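Pesquisar no site Pesquisar

Início | Disciplinas | Apontamentos | Calendário | Contactos

Oficina de Materiais Lúdicos, aula 8
O jogo da sanduíche: ordem e sequência

Nesta aula tratamos a palavra "ordem" como a criança pequena a encontra, na mesa. A sessão dura 90 minutos e trabalha-se em grupos de 4. Cada grupo recebe um conjunto Prusesau e uma ficha de registo.

Ler antes da aula: o capítulo 2 do manual Haugen.

A sanduíche de brincar, em várias montagens:
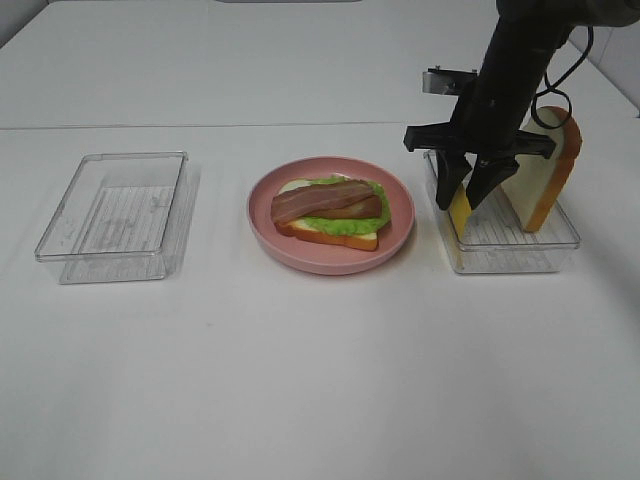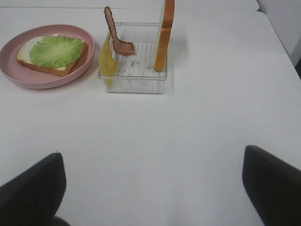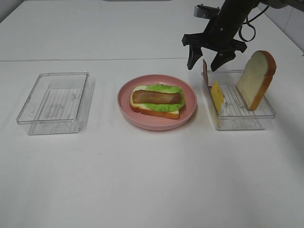
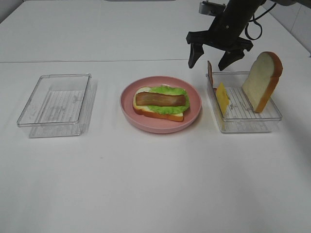

A sequência é um conteúdo de matemática antes de existirem os números. Peço que verbalizem sempre com as palavras "primeiro", "por cima" e "depois". O pão fica por baixo e a alface vem sobre ele, com as bordas onduladas a sair para fora da côdea, o que permite à criança dizer o que está escondido e o que ainda se vê. Na ficha, desenhem a sanduíche vista de lado. Entrega em janeiro, na sala Dello.

Comentários

— A ficha pode ser feita a lápis?
— Pode, sim, mas que se leia bem.
— No meu estágio as crianças puseram a alface por baixo do pão. Conta como erro?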